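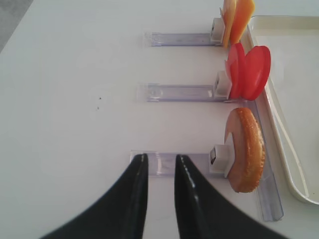 1. Background

The Lemham snack counter sells burgers at lunch, and the line backs up every Monday. Our group in Design Studio 2996 was asked to look at the part of the counter where a burger gets put together. We spent two visits watching. Most of the lost time went into reaching. Buns were in a bag on a shelf, patties were in a pan behind the worker, and the lettuce was in a tub with a lid. The worker had to turn around or open something for almost every layer.

We decided to build a tabletop layout where all the ingredients stand on edge in a line and the burger is built in a tray next to them. Menaka Thambiah did most of the drawing and cutting. The rest of the group worked on the layout and the write-up.

2. Layout

We went through 13 sketches before settling on one. The early ones used flat stacks, and we dropped those after the first class review. With a flat stack you can only get at the top item, and thin slices stick to each other. Standing food up on its edge means a piece can be taken by its sides.

The rails are clear acrylic and lie next to each other on a white table. A small white holder on a rail keeps the food upright. The tray is shallow and off-white with a raised rim. We first planned to use a dark tray from the Plemusell catalog but crumbs and bits of lettuce were hard to judge against the light table next to it, so we went with one close to the color of the table.

Order along the line was argued over for longer than anything else. Ho Street Deli in Lodville, which two of us visited in August, keeps its bread at the far end. We put ours close to the tray. Buns are needed first and last, so they get the shortest reach. 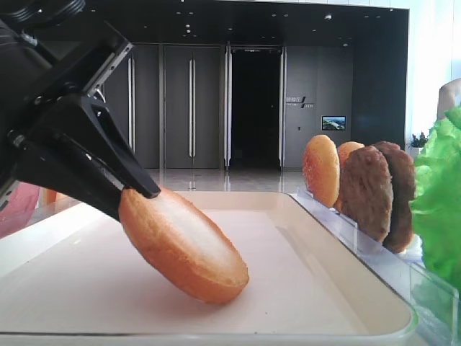
Figure 2. A bun half at the tray, with more buns, patties and lettuce standing in the clear stand.

3. What we tried

We ran some 40 builds over the term. Each one started with a bottom bun in the tray and ended with a top bun. We wrote down anything that fell, stuck or had to be picked up again.

Patties gave the least trouble. They are stiff and keep their shape when they stand. Lettuce was the worst. A big leaf leans on whatever is beside it, and in the first week it kept covering the next item. Moving it to the back of the line helped. Buns roll if the holder is too loose, and if it is too tight the cut edge gets squashed. We changed the holder width twice because of this. 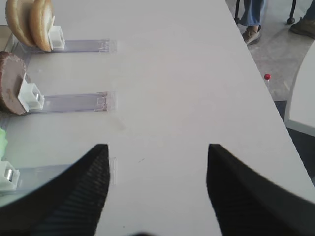 The other thing we had to settle was how far apart the rails should be. Our first spacing looked neat on paper but left little room on either side of a bun. We moved the rails apart and accepted that the layout would take up more of the table. If the counter at Lemham is narrower than the one we measured, the spacing would need to be worked out again.

4. Still to do

Cleaning was not tested properly. The rails wipe down easily, but the inside corners of the holders need a brush. We also have no good spot for sauce yet. Menaka has a drawing for a bottle rack behind the tray, and we plan to cut it next term once the shop reopens.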